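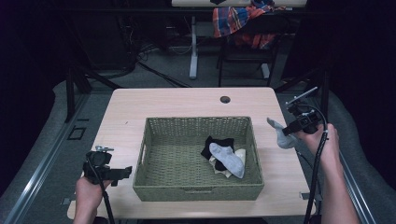 Clulby Low Basket, Olive: Three Months of Socks

I bought a basket for socks. I am a grown adult with a mortgage and I put real thought into it, and I would like that thought to be of use to somebody.

The Clulby is a rectangular woven basket with low, slanted sides, and it comes in olive green or a color the company calls oat. I chose olive on the theory that it would hide dirt, and then filled it exclusively with clean things. It lives on the pale table in our back room, which used to be a desk and still has the cable hole to prove it. One sock has already gone down that hole. I don't hold Clulby responsible.

What it's like to use

Low sides are the whole point. My last basket was the Piltex tall hamper, and anything small that went into it sank to the bottom and stayed there until spring. With the Clulby you look in and there are your socks – black, cream, gray, whatever you have – lying on the woven floor where you left them. A pile of three is easy to sort through. A pile of thirty is harder, and starts to creep over the rim, but at that point the basket isn't really the problem in your house.

The slanted walls also mean you can get at things from the side without scraping your knuckles. I didn't know this was something I wanted until I had it. Going back to the Piltex for towels now feels like reaching down a well.

The weave

It's tight. I have owned baskets that shed little bits on every surface they met, and one that took a thread out of a good sweater and kept it. This one hasn't snagged anything so far, including a pair of wool hiking socks that catch on everything up to and including air. The floor of the basket is woven the same way as the sides, so dust does settle into it. I turn it over and smack it with my palm now and then. The instructions recommend a soft brush. I'm sure they do.

The handle

There's a small slot cut into the front wall, and I do mean small. I can get my fingers in up to the second knuckle, which is fine for dragging the basket toward you across a tabletop and less fine for carrying it down a flight of stairs with a full load. For that you want both arms underneath, like you're delivering a cake.

Venla Koivisto, who shares this laundry and these stairs with me, has smaller hands and thinks the handle is perfect. She has asked me to include this. She also thinks it should be a bread basket, and we are not discussing it further.

Against the others

I tried 2 alternatives before settling. The Lappalainen is better looking, with a nice rolled edge, but it's so shallow that it's basically a tray with ambitions. The Purnatow folds flat, a feature it likes to demonstrate while you're using it.

Complaints

It doesn't stack, or at least mine won't sit neatly inside my sister's. The listing photo makes it look about the size of a bathtub. And the tag was attached with a plastic loop so tough that I bent a pair of nail scissors getting it off in February, and those scissors have not been the same.

Would I buy it again? Yes, probably in the oat. It has not reunited a single pair of socks on its own, and I had let myself hope.

4 out of 5. Loses a star for the stairs.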